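Last updated: June

FOR IMMEDIATE RELEASE

Zoslow publishes open practice guide for testing household robots in simulation

Free 51-page document sets out what a simulated kitchen task should record before anybody quotes a success rate from it

Zoslow, the home automation testing group, today released the first full edition of its practice guide for simulated household tasks. Free to download, free to copy. Covers sinks, counters, drawers and tables. Floors and stairs come later.

The guide is aimed at small labs and product teams who run their robots in a rendered kitchen first and a real one second. Many of them report one number, a percentage, and very little behind it. Zoslow wants the rest on paper.

"Two teams send me a score for clearing a plate from a sink and I can't compare them," said Muireann Lynch, lead author. "One started the gripper a hand's width away. The other started it across the room. Same task name on both reports. That has to stop."

What the guide asks for:

– A written start state and end state for each task, in plain words, agreed before the first run
– At least 200 trials per task, with the random seeds kept
– Every failed trial kept and filed by type, including the ones where the simulator itself misbehaved
– Object positions varied between trials, and the range of variation stated
– A named person who signs off the results and who did not train the policy

Draft text was tried out by 25 teams over the winter. Between them they logged 3352 trials, and their comments led to a near total rewrite of section four, on contact and grasping. The old wording let a team count a grasp as good the moment both fingers touched the object. The new wording asks for a lift and a hold, with the hold time written down.

Avram and Sorkano, which both took part in the trial, have said they will report to the guide from their next releases onward. Jimby, the scoring tool used by most of the trial teams, will carry the guide's report template as a built in option. 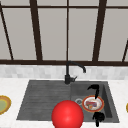

Section six deals with scene records. Teams are asked to save a still at the start and end of each trial, from a fixed viewpoint, and to keep any helper markers switched on or off for the whole set – not a mix. Reviewers in the trial lost alot of time on mixed sets.

The guide is voluntary. No certificate, no logo, no fee. Zoslow will not rank teams and will not publish thier scores.

"We kept it short on purpose," said Jarlath Corrigan, who edited the text. "If a grad student can't get through it in an afternoon it won't be used. Section two is still too long, I know. Send cuts."

Comments on the first edition are open now. An online walkthrough of the report template takes place Thursday at 2 p.m., with questions after. Places not limited, sign up not needed. Corrections will be folded into the next edition and listed at the back with the section number and the old wording.

Press contact: Jarlath Corrigan, Zoslow press desk. Review copies and the blank report template on request.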